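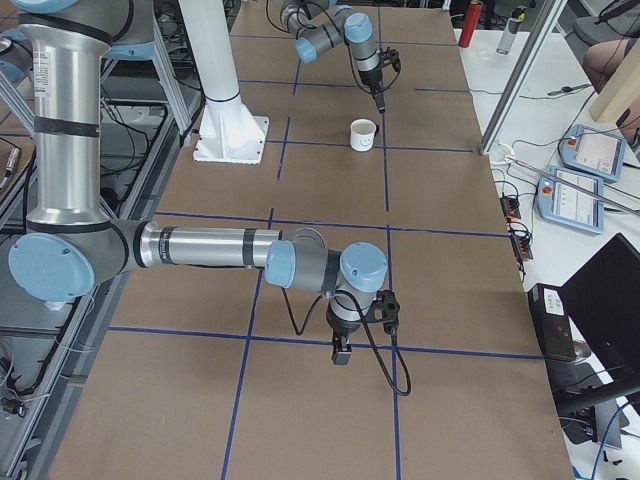 Two arms, one table: a planning bench at Cetance, with the teach pendants on the side table.

About Cetance

Cetance helps small companies and technical schools to plan the purchase of robot equipment. We do not sell robots and we take no commission from those who sell them. Our customer pays us for the plan, and the plan belongs to the customer.

We started in Prirnmont, in one rented room, after many years of working on the supplier side. There we saw the same mistake again and again. A buyer compared the price of the arm with the price of another arm, signed the order, and only later discovered the price of all the rest: the gripper, the table, the frame, the cables, the training days, the electrician. In our first budgets we also forgot things. One time it was the freight elevator, which was too small for the crate.

How we work

First we visit your place and measure it. Then we write a budget in 3 parts: what you must buy now, what can wait until next year, and what you already own and can use again. Many customers are surprised by how long the last part is.

Before you order, you may try your task on our bench. We put cardboard on the table and mark the work areas with tape, so a layout can be changed in the same afternoon. For a first test, a simple object such as a mug is enough. If your plan has 2 arms, we test with 2 arms, as the space between them is difficult to judge from a drawing.

A usual plan is 20 pages. It includes the power outlets, the floor space, the spare parts and the hours your own people will need to learn the system. We deliver it before the budget season, which for most of our schools begins in February.

Our customers

Until today we have completed 50 plans. The largest was the Zireslow packing line, where we advised to buy one cell first and the second one after a year. For the Simanjuntak training workshop we prepared a shared bench, used by morning and evening classes.

Visit us

The bench in Prirnmont can be visited by appointment. Please write to us with a short description of your task and, if you know it already, the amount you can spend. The first conversation is free of charge.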